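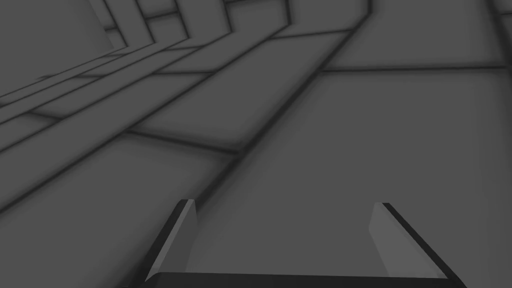 Slide 1. Title: Can It Do the Dishes Yet?

Leave this up while people find seats. Say hello, say my name (Jaime Sampaio), say I spent most of my working life in shop maintenance and not in a lab. Thank Flekdale Library for the room. Remind them the coffee closes at the break.

The picture is a simulation, everything gray, two fingers and nothing between them. Ask who thinks they could pick up a sock with two fingers and a bar. Wait for hands. Then ask who thinks they could do it with somebody else's sock, inside out, stuck to a towel. Move on quickly.

Slide 2. What I mean by a chore

Keep it short. A chore has a start you didn't choose and a finish somebody else judges. The kitchen is however the family left it. The bench is however second shift left it. I have seen plenty of demos where the start was chosen with great care, and I don't count those.

The dishwasher and the washing machine are robots if you want to be generous. They work because we do the hard part for them, which is the loading, and then we do the other hard part, which is putting away. Eighty years of appliances and we still carry the plates.

(If anyone brings up robot vacuums: yes, I own one. I pick up the floor before it runs. My wife calls this vacuuming.)

Slide 3. The simulator question

Go back to the title picture in words if they need it. Big flat panels, dark seams, some stepped ledges off to the upper left. Tell them a program can practice in a place like that all night and never break a glass. That is a fair point in its favor and I should say so out loud, because the Zelleck people may be in the audience and they will say it if I don't.

Then the complaint. There is nothing in that picture to pick up. A gray floor has no crumbs on it. I'm told you can add crumbs, and randomize them, and randomize the light, and I believe it. What I want to see is the score after the move to a real counter, printed next to the score from the simulator, same size type. I ask for this every time and I mostly get the first number.

Pause here. Drink water.

Slide 4. The Prusham trial

This is the one I was actually in the room for, so slow down.

Last May, at the Prusham plant, the job was sorting returned door hardware into bins. Hinges, latches, strike plates, screws in little bags. A new hire learns it before lunch. The arm ran for 5 days on 144 pieces a day, the same crate refilled each morning. We left it alone as much as we could.

On the best day it had to be rescued 18 times. Rescued means a person walked over, moved something and pressed resume. Most of those were the screw bags. A bag changes shape when you touch it, and the arm would close on where the bag had been.

Read the next part from the page so I don't soften it. The report that went upstairs counted a rescued pick as a completed pick. I don't think anybody lied. They had a column for finished and a column for not finished, and the pieces did end up in the bins. But the woman doing the rescuing was at full wages the whole time and she does not appear in the report.

Give the good side. It never dropped a hinge on its foot. It was very good with strike plates, better than I am by the end of an afternoon. If the crate had been all strike plates I would be giving a different talk.

Slide 5. Homes are worse

A plant can change the crate. You can tell the supplier to quit using bags. You can paint a line on the floor and keep people behind it. Try that with a four-year-old.

The Bélanger video. Play it with the sound off, the music is awful. Watch the towel. It folds a towel, and it's a nice fold. Ask them to notice where the towel comes from: flat on a table, alone, right side up. Ask where their own towels come from.

Then play the second clip, the one with the fitted sheet. Let it run. No commentary, the room always does it for me.

Slide 6. What would change my mind

People say skeptics keep moving the goal, so I write mine down. Same wording as last year:

A machine I have not met, in a kitchen it has not met, after an ordinary dinner.
Table to dishwasher, leftovers put in something with a lid, counter wiped.
2 hours. I would take that. I'm not asking for fast.
One person in the house, allowed to sit down the entire time.
Every time somebody helps, it gets written down.

If they ask about remote operators: a person in another building steering the arm is a person doing the dishes. Could be a decent job. Price it as one.

Slide 7. What to ask a salesman

Read these out, they're on the handout too.

Who set up the room before the demo?
What happens when it drops something wet?
How many times was it helped, and did that count as a pass?
Can I bring my own crate?

That last one has ended two meetings for me. The company that said yes is the one I'd call back, even though the crate beat them.

Slide 8. Questions

Leave the list from slide 7 on the screen. If it's quiet, start with the man who always asks about lawn mowers. Date on the handout should read January 2024, the old copies still have last year's on them, so check the stack before passing it down. Adapter goes back to the front desk.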